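Decorative plate

A decorative plate is a plate made or kept mainly for show. It may be identical in shape to one used at table, and many were, but the painting or printing on its face is the reason for owning it. Decorative plates are hung on walls, stood on shelves and dressers, or leaned against the back of a cabinet so that the face can be seen. They are also called cabinet plates, wall plates or, where they were sold in numbered series, collector's plates.

Form and size

Most are round, with a flat or slightly dished centre (the well) and a raised border (the rim). Sizes run from small saucers to chargers of 300 mm or more across. The Mutell pattern book, which lists 214 designs for household ware, gives 198 mm as its standard side plate, and this size is common among pieces bought for narrow shelves.

The edge is often picked out in a single colour. A coloured edge band hides small chips and gives the plate a clear outline when it is seen against a pale wall. A second, thinner line is sometimes added further in, to mark off the well.

Decoration

Designs may be painted by hand, printed by transfer, or built up from a mixture of the two. Decoration put on before glazing is called underglaze and wears well. Decoration put on top of the glaze, or overglaze, allows a wider range of colours but can be rubbed away by years of washing.

Blue-and-white flower patterns are among the most widely copied. They were developed in China using cobalt, which stands up to high firing temperatures, and were later taken up by potteries across Europe and the Near East.

Plates with writing form a separate group. The text may be a blessing, a line of verse, a place name or a single word, and is usually set inside a shaped panel known as a medallion or cartouche. Round, lobed and cloud-shaped panels are all found.

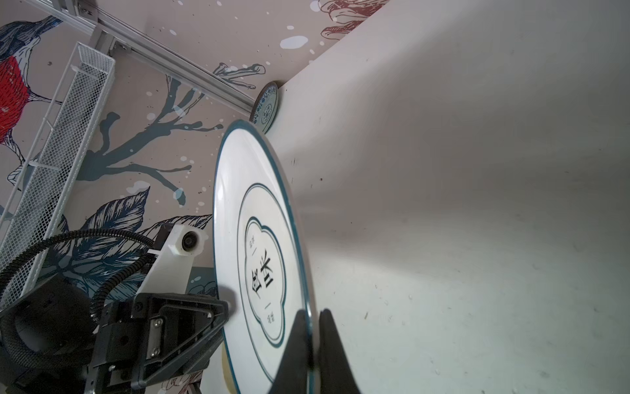
Chinese characters in a brush style suit this treatment, as one or two large characters can fill the centre and leave the rest of the plate plain. Such plates have a definite top and bottom, unlike those with an all-over border pattern, and have to be turned the right way up when they are put on show.

Display

A plate stood on edge needs support at two points below and one behind. Wire stands and grooved shelves both do this. Osvaldo Bortolotti, in his notes on the Becerra dresser, recorded grooves set well forward of the back board so that the plates leaned at a slight angle — a plate standing too straight is easily knocked forward.

Sprung wire hangers grip the rim from behind and can scratch the glaze. Adhesive discs avoid this but should not be used over repairs or overglaze painting.

Care

Plates on open display should be dusted with a soft brush and lifted with both hands. Stacking is best avoided, but where it cannot be helped a sheet of felt or plain paper is placed between each pair.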